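Toy sorting, part 4: the grasp dataset and the bin rim problem
10 October 2022

The club's bimanual setup has been running the animal pick-and-place task since June, and the notes are overdue.

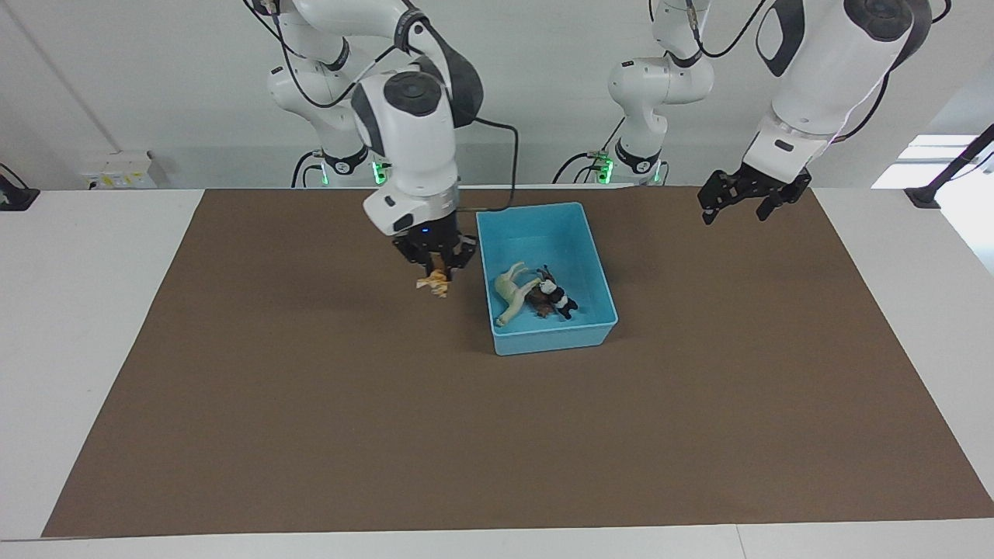
The previous post ended with the calibration drift on the left arm. It was traced to a loose bolt at the base flange, torqued again, and has not come back. The hand-eye calibration from that session is still in use for both arms.

The task definition is unchanged. Animal figurines go between the mat and the light-blue bin, one at a time, and an episode ends when the operator presses the pedal. Either arm may take an object. In practice most operators favour one arm and leave the other parked open over the mat, so the handover behaviour we wanted is badly under-represented. Shakuntala Mittal has proposed a forced-handover variant in which the start position is reachable by one arm only. I would like to see that before we collect anything further.

Current totals: 1,096 episodes recorded, 229 rejected on review. Most rejections fall under two headings.

1. Rim contact. The operator descends too early and the object or a fingertip catches the bin wall. The flared sides make this worse than the old square tub did. Raising the transfer waypoint fixed it for scripted runs, but teleoperators ignore waypoints.

2. Rotation in the grasp. Long, slender figurines pivot between two fingers if held away from the centre of mass. The panda is compact and rarely does this. The horse does it constantly.

Brijesh Katiyar printed new fingertip pads in a softer filament, which reduced the second problem. He has put the files in the club repository under Negi, along with the older rigid version. Print them at 100% infill or the ribs delaminate.

The brown mat stays. On the bare white table the overhead exposure kept hunting, and the pale figurines segmented poorly. It also gives a little when a finger touches down, and the arm faults less often as a result.

The first policy was trained on 400 episodes and was poor: it reached the right object and then closed early. The second used everything that passed review in August and closes at a sensible height, though it still hesitates above a cluttered bin. Overlapping toys are the likely cause. Our episodes nearly all start with them spread out.

Still to do before the Judura demo:

Re-label the rejected episodes by failure type
Swap the wrist cable clips on both arms
Write the reset checklist for new members
Decide whether a dropped object ends the episode

On the last item I am in favour of letting the operator recover and keeping the data. Shakuntala disagrees. Comments are open.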